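Ticket 1430: Mixed toiletries order won't sort to the four-colour basket plan
Queue: Packing and kitting
Opened by: Colette Chevalier, Trosatier
Picked up by: Joaquín Toledo, Nerenov support
Status: Resolved, one item carried over
Category: Sorting layout / small items

Original request (Colette)

Hi team! First up, we love the basket plan. We've moved our travel and guest kits over to it since April and the bench has never looked so good. My trouble is with the mixed toiletries order for the Lagos guest house. The printed plan gives me four colours and I've got four kinds of item, so I thought it would be a doddle, but my sheet keeps coming back with a mismatch on the nail clippers and I can't close the order off. I've tried:

– printing the plan again
– swapping the clippers and the toothbrushes over
– entering the clippers as "grooming, metal" instead of "grooming, small"

Same mismatch each time. The code on the sheet is 55. Any ideas? I'm happy to try anything, I've got the bench to myself until 3 pm.

Reply 1 (Joaquín)

G'day Colette, thanks for such a clear write-up, and I'm rapt to hear the kits are going well! Code 55 is the sheet's way of saying two item lines are pointing at the same basket colour. It doesn't care what's physically in the basket, only what's written on the lines. Could you please send me:

1. the colour you've got against each item
2. the version printed in the footer of the plan
3. whether the order was copied from an older one or started fresh

Reply 2 (Colette)

Colours as I have them: toothbrushes blue, scrubbers yellow, nail clippers green, white bags orange. Footer says version 7. And yes, copied from an older order, the Zundbridge one, which had combs in it and no clippers. I swapped the name on the line and left the rest alone. Could that be it?

Reply 3 (Joaquín)

That could very well be it! When you rename a line, the sheet keeps the hidden colour from the old item. Combs were yellow under the Zundbridge order, so your clippers are showing green to you and yellow to the checker, and the scrubbers are yellow too. Two yellows, code 55.

Please try this:

Delete the clippers line completely, don't just clear it. Save. Add a new line at the bottom, type nail clippers, choose green, save again. Leave the category as "grooming, small". Then run the check before you print.

Reply 4 (Colette)

You beauty, code 55 is gone! The check passes. But now I've got a different worry, and it's about the bench this time, so tell me if I should open another ticket. The new plan prints the baskets in a fresh order (orange, blue, yellow, green) and shows them as one straight line. I haven't got the depth to leave a straight line of four and still have space to spread the stock out in front. Does the position matter, or only the colour?

Reply 5 (Joaquín)

No need for another ticket, it's a good question and I'd like it on this one. Only the colour matters. Put them wherever they sit well, as long as they're empty at the start and you can see into all of them from where you work. What I like is three side by side along the far edge and the fourth tucked in behind, with the stock in one group in the middle of the table. It leaves you a clear strip at the front for your elbows and the paperwork. 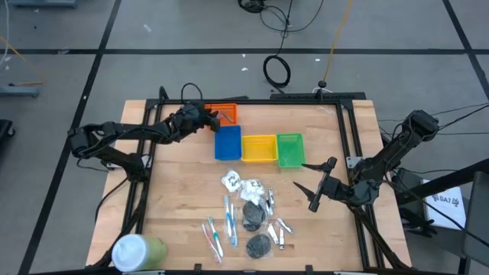
On the stock itself, I'd leave everything in its wrapping for the sort. The toothbrushes are much nicer to pick up in their sleeves, and the scrubbers don't snag on each other or on the sides of the baskets. Unwrap at the kit stage if the customer wants them loose. Clippers are the fiddly ones. Keep them together on one side of the group, well away from the bags, or you'll end up with one under a bag and a short count at the end of the run.

Reply 6 (Colette)

Oh, that explains my short count last week! I bet it went out in a bag. I've cleared everything off and set up again with orange at the back. So much more space, I'm thrilled with it. Working order I've settled on:

– bags first, they take up the most room and hide everything else
– scrubbers
– toothbrushes
– clippers last, into green, then a quick look over the tabletop

I did the first 24 kits that way this afternoon with no mismatch and nothing left over. It's a really satisfying job once the colours are right!

One small thing remains. The bag line still prints as "white bag, blank" and ours have black printing on them. It doesn't stop the order, it just confuses whoever checks the box at the other end.

Reply 7 (Joaquín)

Brilliant result, and thanks for sending the working order through – I've added it to our notes for mixed toiletries with your name on it, hope that's okay. The bag description comes from the master item list, so I can't change it from here. I've passed it to the list team as a wording fix: "white bag, printed". Until it's through, you can type over it in the comments column, which does print.

Resolution notes

Cause: renamed line kept the basket colour of the item it replaced.
Fix: delete the line and add a new one, choose colour, save, run check.
Applies to: orders copied from an older order, plan version 7.
Layout: basket position is free, colour is what the sheet checks.
Carried over: master list wording for the white bags.

Last comment (Colette)

More than okay, I'm chuffed! Comments column works fine for the bags. Happy for you to close this one, and I'll start the next Lagos order fresh instead of copying it.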